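What the Arms Left Us to Do

I have worked at Bekeck for long enough to remember when the sorting table had a person on either side of it, and for most of those years one of the two was me. So when people ask how I feel about the arms, they usually expect me to be either angry or grateful, and I end up disappointing them, because I am a bit of both before lunch and mostly just busy after it.

Our job is small returns and the odds and ends that come with them: cups, paper, pouches, wrappers, whatever gets tipped out of a box. In the old days we handled up to 3,000 pieces in a shift, and my wrists knew every one of them. I don't miss that. I had a brace for each hand and I wore them to my niece's wedding (they did not go with the dress). Anyone who tells you that kind of work builds character has probably never done it in October, when the volume doubles.

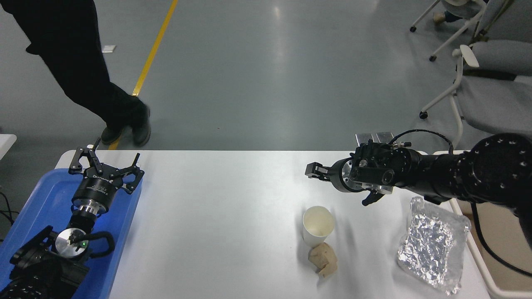
One of the arms over the sorting table, with a paper cup, crumpled paper and a foil pouch.

What I do miss is the talking. Two people at a table will talk, whether they like each other or not, and over 32 boxes you learn a good deal about somebody's mother. These days I spend my shift walking between three tables, and I stop at each one only when something needs me. It's lighter on the body, I'll say that gladly, and the pay went up a little when the Nolteck contract came in. But I can go until three o'clock without a real conversation, and I come home wanting to tell my whole day to the dog.

I don't think this had to come with the machines. Somebody drew up the new schedule, and whoever it was counted pieces and left out company. My cousin's plant over at Rinik put in arms the same year and kept people in pairs, with two of them looking after a longer row, and they get through their work just fine. She says they argue about the radio all day long. I was so jealous when I heard that!

So if your workplace is getting ready for this, by all means ask about wages and training, and ask early. But please also ask who you'll be standing next to. I wish I had brought it up at our first meeting, when the floor plan was still in pencil and moving a person cost no more than an eraser.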